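Trilta Makers Board > Home Builds > Grippers and hand tools
Topic: Utensil sorting at the kitchen table, chopsticks are beating me

maricel_b
Hi all, long post, get a coffee. I've been working on the hand-held pair for the Fondstead build since February, and the plan is still the same as in my old thread: do the job by hand with the grippers first, over and over, then let the arm in the garage learn from the recordings. The job is putting mixed utensils into a chopstick box. My aunt picked the job, she says if it can't do the dishes it can at least put away the forks.

Forks are fine. Spoons are fine once you stop grabbing them by the bowl. The wooden chopsticks are where I lose my evening. I did 92 runs so far and nearly every one I threw out was a chopstick rolling in the pads or going in crooked and catching on the rim. I'm on the blue pads with the diamond pattern.

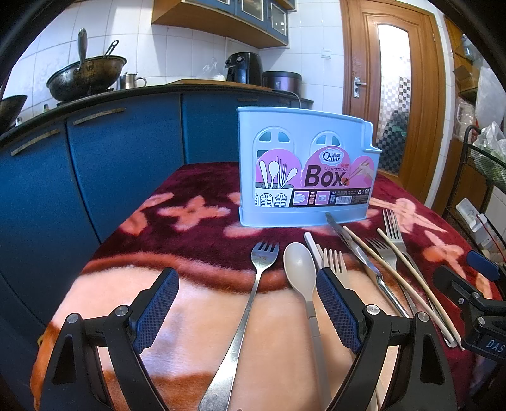 Forks, knife, plastic spoon and the dreaded chopsticks, with the box at the back

Would you change the pads, or change how I pick? I really don't want to reprint the fingers again if I can help it.

surnley_sam
Lovely to see this one moving again! My first thought is the blanket, I'm afraid. Plush is awfully forgiving for the fingertips (you can push down into it and get under a knife handle, which is nice) but anything thin sinks into the pile and then you're pinching fluff along with the wood. Try a cork mat or a plain tablecloth for 12 runs and see if your chopstick numbers change. Cheapest fix there is.

Sarmiento
Going to disagree with Sam, with affection. Keep the blanket. On my bare bench the chopsticks skated off every time a finger brushed one, and I spent more time on the floor than at the table. The pile holds them still for you. I'd look at the pads. A diamond pattern is good on flat handles, but a round stick only touches the high spots, so it pivots. I cut a shallow groove down the middle of mine with a hobby knife, took me 3 tries to get it straight, and the rolling pretty much stopped.

surnley_sam
A groove is fine until you go back to a flat fork handle though? I tried that and my forks got sloppy.

Sarmiento
Shallow, I said! Fingernail deep. Mine still hold a table knife.

maricel_b
Thank you both, and please keep arguing, it's useful. I'm leaving the pads alone tonight and working on the approach: fingers wide open, one on each side of the stick, come in low and only then squeeze.

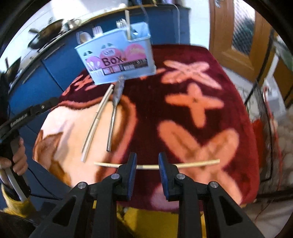 Lining up on a stick, fingers open

I like how it feels going in this way. Still to sort out is the turn from lying flat to standing up over the box, my wrist doesn't want to go there and I'm sure the arm's won't either.

Jayson Castillo
Hello from the Surnley shed. For the turn, pick closer to one end and let the long part hang, then you only need to tip it a little. Middle grabs look tidy but you pay for them at the box. And I'm with Sam on the blanket, sorry. Big flower prints gave my tracking fits too, though that may just be my old laptop.

maricel_b
Picking near the end, of course. I've been going for the middle out of habit, same as I'd do with a pencil. The busy print is half on purpose, Jayson, I want it to cope with a messy table. I'll try the end grab tomorrow with the pads as they are, then Sarmiento's groove on one spare set. Does anybody have the file for the 500 series pad mold? The link in the old thread is dead.

Sarmiento
Sent you a message with it. Check the scale before you print, mine came in tiny.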